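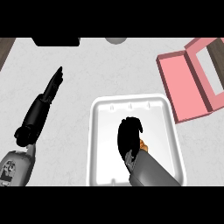
Stallent wrote in to ask whether it was normal for one hand to hang on to its piece after fault 429, with the other arm sitting there quite happily, and whether it was safe to reach in and take the piece out by hand.

Please don't reach in! We're glad they asked first, and we've rewritten this page so the answer is easy to find.

## Costache Release Board, for Risano two-arm stations

The Costache is a replacement board for the older Risano gripper controller, the one that can lose track of its own fingers. When that happens the station shows **429** and stops both arms, but a hand that was already closed stays closed and still has force behind it. A small, lumpy item held over a tray looks harmless enough, and we know how tempting it is to give it a tug. The trouble is that the old board may wake up and finish its move while your fingers are in there (we had this happen on our own bench in Prurnbridge, with a pencil, thank goodness).

With the new board fitted, a 429 takes the force off the fingers and locks out movement until you reset the station at the panel. Expect the piece to drop, so keep a tray underneath if it's something that bruises or breaks.

**If you still have the old board and see 429:**

1. Press the stop button and leave it in.
2. Switch off at the wall and wait 10 minutes.
3. Open the fingers with the release key, keeping your other hand well clear.
4. Write down what the station was picking up and send us a note.

**In the box:** board, release key, 3 mounting screws, printed guide

**Fits:** Risano two-arm stations with the gray wrist housing

**Tested:** 100 forced faults on each board before it leaves us

**Not suitable for:** single-arm stations, sorry! We're working on one and hope to have it ready by November.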